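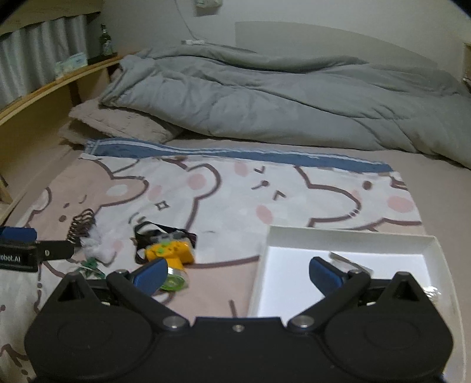

Progress Report to the Hovgate Fund
Household Readiness Project, Kotwood and Skukska
Reporting period ending January

The project helps residents of Kotwood and Skukska prepare their homes for winter power outages. The grant was awarded for two years, and this report covers the first half of the second year. Work is on schedule in Kotwood. In Skukska, home visits began later than planned while the visitor agreement with the housing office was under review. The agreement has now been signed.

During the period, project staff completed 75 home visits. Each visit lasts one hour and ends with a written plan that the household keeps. Plans list an emergency contact, the location of the main breaker, and any medical equipment that depends on electricity. Households that requested a follow-up call were placed on a list managed by Cường Quách, project coordinator.

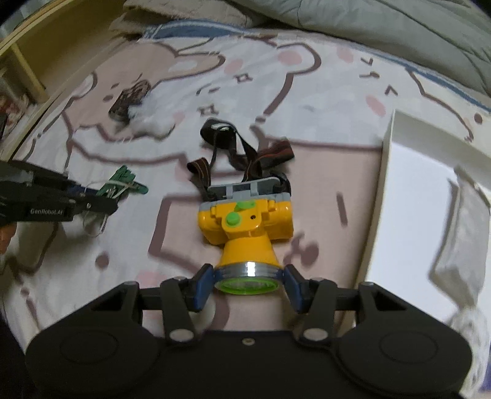 PROGRAM ACTIVITIES

Evening workshops were held at the Khúc Community Center, 3 in Kotwood's service area and 2 for residents of Skukska. Attendance was strongest at sessions that started at 6 p.m., and the remaining workshops will be moved to that hour. The session on food storage was revised after participants asked for more guidance on refrigerated medicine. Printed handouts are now available in larger type.

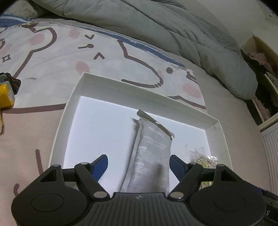
Supply storage remains the part of the plan that households most often leave unfinished. Many residents own suitable items but keep them in several rooms, which makes them hard to find in the dark. Visitors now recommend one container in a place every member of the household can reach. An open white cardboard box, like the one on the bed, is acceptable for this purpose, and no purchase is required.

BUDGET AND NEXT STEPS

Spending is within the approved budget. Travel costs were lower than expected owing to the delayed start in Skukska, and we request approval to carry the unspent amount into the next period. It would be used for additional visits there. A revised visit calendar will be sent to the Fund once the housing office has confirmed building access.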